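Free after-school care is not the same as help with homework

Proldale Council wants to hand its after-school program to Stakico for the next three years, and the flyer that came through our door in Brurthorpe says the change will "lift learning outcomes for every child". I have a child in the program. I'd like to know which outcomes, and who'll be checking.

The program as it stands is a plain thing. Kids from two primary schools walk to the neighbourhood centre, eat something, do a bit of homework if they have any, and muck around until they're picked up. It has 24 places and a waiting list. The centre's own newsletter says it costs families $400 a year, and for that money most of us have been pretty happy.
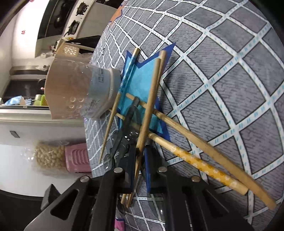
Stakico's offer is built on tablets. Each child gets a login, a reading level and a set of maths tasks that get harder as they go. I've sat through the presentation and I still can't tell you what a seven-year-old does there at half past four that she couldn't do with a pencil. Half of what little kids need to learn at that age is in their hands anyway. Tip six chopsticks in a heap on a sheet of blue paper and ask her to sort them, pair them up, then lift one without shifting the rest, and you've got counting, patience and a fair argument about the rules. A login doesn't come into it.

I'm not against computers. My son uses one at school and he's better at it than I am. But the council keeps quoting a figure of 900 students who "improved" under Stakico somewhere else, and when I asked what they'd improved at, I was told it was engagement. Engagement, as far as I can work out, means time spent on the tablet – which the company measures with the tablet. 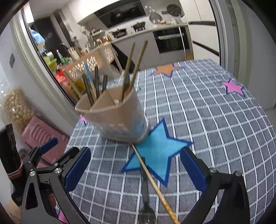

Then there's the money. The fee would stay where it is for the first year. After that it would be "reviewed in line with service levels", and I've read enough phone contracts to know which direction that goes. The set-up grant would cover 1000 devices across the whole council area, but there's no line in the papers for an extra worker at any centre. If you've ever tried to help a roomful of tired kids with fractions, you'll know it's the worker you run short of.

I'd feel differently if the proposal came with a trial. Put it in one centre from January, leave the others alone, and let the schools say at the end whether the homework got any better. Ask the kids too. The council's reply was that a trial would delay the benefits. What benefits? We haven't seen any yet.

Submissions close on 13/07/2026 and the form is on the council website, under Community Services. It only gives you one small box, so write yours somewhere else first and paste it in.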